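Keeping fruit tidy in a tray

Fruit left in a deep bowl bruises at the bottom where you can't see it. A shallow tray on the kitchen table works better, and setting one up takes four minutes.

1. Choose a tray with a low rim. Ours is 44 cm long. The Fotberg ones are fine, but any flat-bottomed tray will do.

2. Wipe it out and dry it well, corners included.

3. Put a sheet of paper in the bottom. Change it once a week, or sooner if something leaks.

4. Check each piece of fruit before it goes in. Press gently near the stalk. Soft ones go in the fridge or get eaten that day.

5. Lay the fruit in a single layer with the heaviest pieces in the middle.

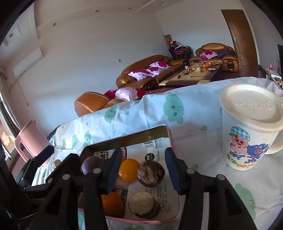 Citrus keeps longest, so it can go in first and stay put while the rest is used up. Turn each piece every few days and look at the underside for soft spots. With the two orange ones in the tray here, you would lift both and check the skin where it meets the printed sheet. Keep mugs and anything hot off to the side.

Bananas are best kept somewhere else altogether.

Rhea Lumbao, updated 11 December 2025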